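Prying batteries out with a screwdriver: fine or a bad idea?

Home & Small Repairs > Batteries

Posted 3/4/24 by kellside_attic

I have a white plastic remote for a Kellside ceiling fan that takes two AAs. They went in fine last August and now they won't come out. No ribbon under them, no room for a fingertip. My brother-in-law says stick a screwdriver under the end and flip it up. Every video I find says the same, and I don't trust any of them. One has 400 comments and half are people saying they bent the contact. The other half are selling a "battery extraction tool" for 12 dollars, and I don't believe in that either.

Is there a real reason not to use a screwdriver? The fan has no wall control, so if I wreck the remote I'm standing on a chair. Replacement from Sitora is backordered and I doubt it's the same part anyway.

zimard_refugee
209 posts

Just use the screwdriver. Done it a million times. People worry too much.

pliers_last
1,901 posts

"A million times" isn't much of an answer, so let me try a longer one.

The metal tool isn't the problem so much as where you put it. Each AA has a flat end that sits against a spring and an end with the little button on it. Push the battery toward the spring first with your thumb. If it moves at all, the button end will often tip up and you're finished. If it won't move, look for white or greenish crust before you lever anything. Crust means a leak, and then I'd want gloves, eye protection and a plastic tool.

If it's clean, use a small flat blade, go in at one end and lift a little at a time. Don't twist, and don't rest your weight on the compartment wall, which is thinner than it looks. Keep the blade from touching both ends of a battery or bridging the contacts. And don't dig into the wrapper. I'm not convinced by the trick of banging the thing on a table either. I tried it on a Campos garage remote and got a cracked case with both batteries still in it.

Put it on something flat and hard that you don't mind scratching. Mine get done on a slab of stone, with the tip against the end of one battery:

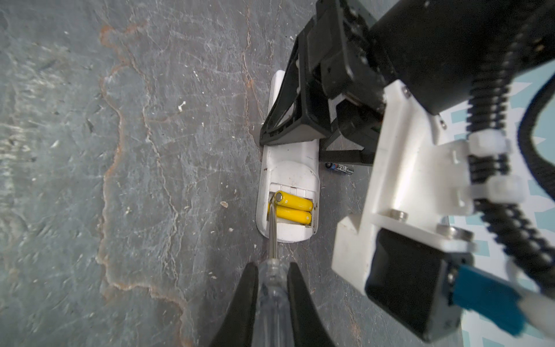

campos_owner_too wrote back that a stone slab is the last place they'd set a remote face down, and that a folded dish towel holds it steadier and saves the buttons. They also wanted to know why anyone would use metal at all when a wooden popsicle stick does the job.

pliers_last

Towel is fair, if the buttons stick up. I've never had a popsicle stick survive a battery that was properly stuck, but try it first, it costs you nothing.

kellside_attic

Thumb did nothing. Stick snapped. No crust that I can see, so I went in with the small flat blade on a towel and the first one came up after a few tries. Second one lifted out by hand. Contacts look straight, though I'll believe it when the fan has run for a week. I've put a strip of ribbon under the new pair. Still not buying the 12 dollar tool.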